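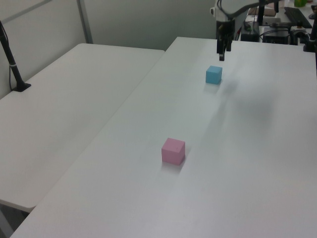
Praser Teach: hand guiding and remote teaching kit for single-arm cells

Praser Teach records a task while an operator shows it to the arm, either by moving the arm by hand or by driving it from the Imley remote handle. Each showing is stored as one file containing joint positions, gripper opening and the pictures from every camera connected.

Hand guiding
Hold the wrist collar and press the enable button. The arm goes slack in all joints except the last, which stays held until the second button is pressed. Release either button and the arm stops where it is. The gripper is opened and closed from the collar.

Remote teaching
The Imley handle connects by cable to the Praser control box. Movement of the handle is scaled before it reaches the arm. Set a low scale for the last part of a grasp. The handle has no force feedback. Operators who need to feel contact should use hand guiding.

Starter task
The kit includes the Clistano foam cube set. For a first session, place two cubes of different colours well apart on a plain table and teach the arm to pick up one of them. Start each showing with the fingers open and clear of the table. Move both cubes between showings.
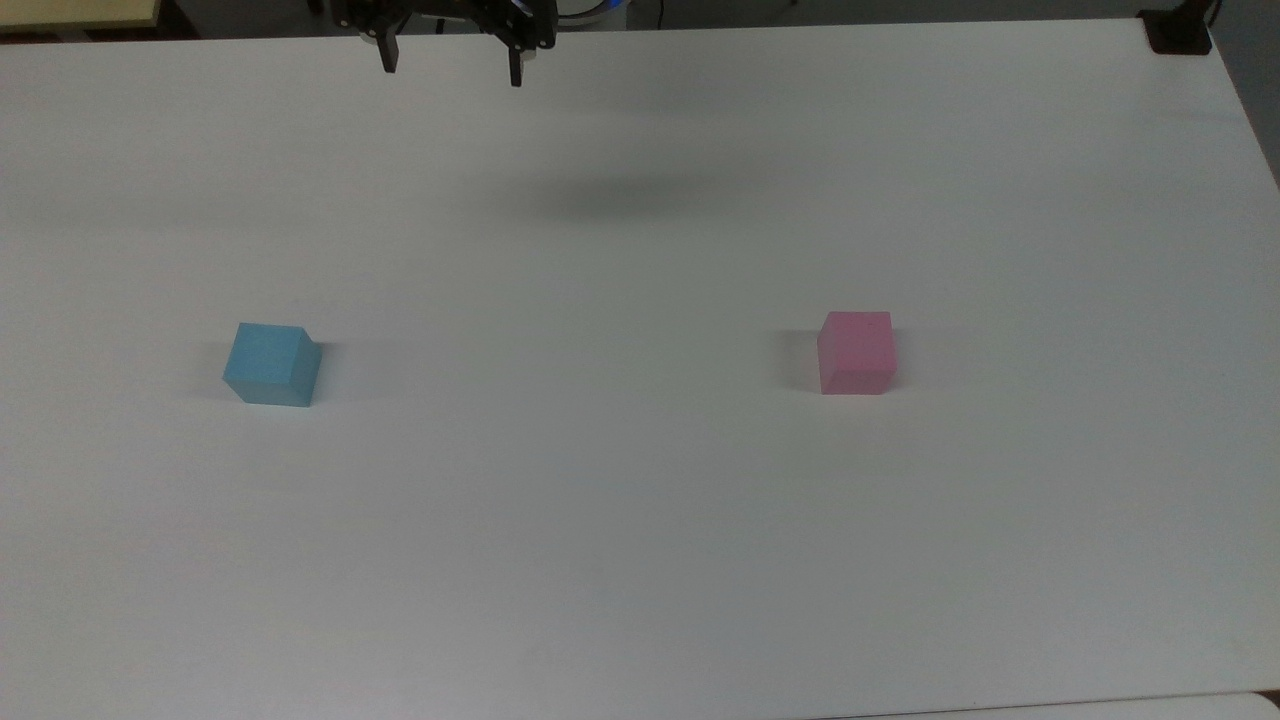 Pink and light blue cubes set apart on a white table, gripper open above.

Specification
Order code: 1557
Longest single showing: 160 s
Showings held in the control box: 3000
Supply to control box: 18 V DC
Gripper type: parallel jaw, two fingers
Cameras: one fixed, one at head height; further cameras by separate licence

Supplied with
Wrist collar, Imley handle, control box, handle cable, Clistano foam cube set, printed setup guide. Arm, gripper, cameras and table are not included.

Compatibility
Files open in Bedoya Replay without conversion. Files made with the earlier Bedoya recorder must be exported again before they can be added to a Praser set. The collar does not fit arms with a square wrist flange.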